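Chapter 6
What Things Cost to Keep

I bought my first grown-up office chair in January, and by spring I'd spent more fixing it than I paid for it. I tell every class this story, mostly because I'm still mad about the chair! But it gets us to the question for the next few weeks – how do you put a value on something that's wearing out while you use it?

Back in Chapter 3 we treated a purchase as one number on one day. The town of Stelthorpe did the same when it paid $2,269 for a copier, and then wondered why the next year's budget (toner, a new drum, two service calls) looked so awful. 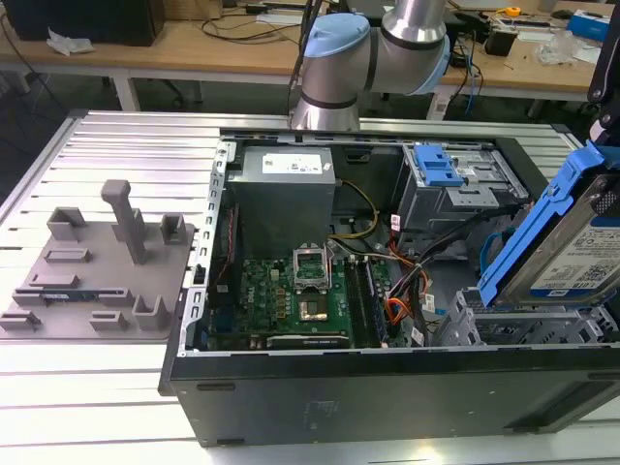 Photo: Ristier Picture Library

Office computers are the case I'll keep coming back to, so get used to them. Say a firm called Mororon plans to keep each one for 7 years. Do we spread the cost evenly, or load it up front? I lean toward up front, and I'll show you my math in Section 6.2. Grab a pencil and a calculator before you start, and keep your Chapter 3 notes handy.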